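Utora opens up its gripper care routine, and I'm the one who gets to tell you about it

LEMLOW, March. I'm Gergely Kocsis, and I look after the hand-held grippers at Utora. When our office asked me for a few polite lines for a press release I sent back four pages, so they told me to write the whole thing myself (their mistake!). The news is that starting this month we're putting out our full setup and care routine for the Virág hand-held gripper pair, free to anybody who runs one. Labs, schools, small shops, people with a pair on the kitchen table, all of you.

Quick background for the local papers. A Virág pair is two grippers that a person holds, one in each hand, and uses to pick up and move ordinary things while the motion gets recorded. Later a robot arm learns from those recordings. Each gripper carries a cube printed with square black markers, and the tracking software works out where the hand is by looking at those squares. So if a cube is loose, or smudged, or glued on a hair crooked, your recordings are off and you may not find out for days. I've been there. I lost 366 recordings last year to one tired screw under a left-hand cube, and I still think about that screw.

After that I started writing things down, and the notebook turned into the routine we're releasing now.

It begins with the cubes. Wipe every printed face with a dry cloth, never a wet one, and look along the edges for lifting corners. If a corner lifts, replace the whole face. I know it's tempting to dab a little glue under there and carry on, and I did it for months, but glue puckers the print and the software starts seeing a square that isn't square. Then hold the gripper by its handle and try to turn the cube with two fingers. Any movement at all, tighten the four mounting screws in a cross pattern and try again.

Next come the jaws. Open and close each one slowly, all the way, and listen. A healthy Virág makes a soft, even sound. A click halfway through usually means grit in the slide, and a small dry brush gets it out. Please don't oil it! Oil picks up dust and you'll be back in a week with something that feels like a pepper mill. The finger pads get swapped every 200 sessions on our benches, left and right together, even if one of them still looks fine.

Then the straps, which people skip. If the wrist strap is loose, the hand shifts inside the grip and everybody's motions get a bit sloppy by late afternoon. I like to be able to slide one finger under it and no more.

Last is the part I enjoy most, the table check. Before a pair goes back into use, somebody sits down and handles a few plain objects with it. Books are wonderful for this. A thin booklet lying flat is a mean little test, and if the two jaws aren't closing to the same depth you'll feel it right away on the cover. I do this at a regular table with a regular amount of stuff on it, chairs around, other people in the room doing their own jobs, because that's where the grippers earn their living.

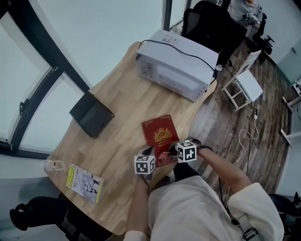

I run through the check with the left hand alone, then the right, then both together, and I write the result on the card that lives with that pair. Pass, pass with a note, or back to the bench. The card is on paper on purpose. We tried a spreadsheet and people filled it in from memory at the end of the month, me included.

Since the notebook became a proper routine we've logged 668 checks with it across our own pairs. The right-hand grippers come back to the bench more than the left ones do, and I'd love to hear if that's true for left-handed users too. We don't have enough of them here to say.

The release includes the checklist, the blank card, a parts list with screw sizes, and my notes on finger pads, which run long. Our friends at Drarley, who use the same grippers, read it over before we let it out and made me take out most of the jokes. Paper copies are at the Utora front desk in Lemlow, and you can ask for the file by writing to the workshop there.

I'm also holding an open bench every afternoon from 3:00 for the rest of March. Bring your pair, bring the charger, and bring that one screw you've been meaning to ask somebody about.

Press contact: Gergely Kocsis, gripper workshop, Utora, Lemlow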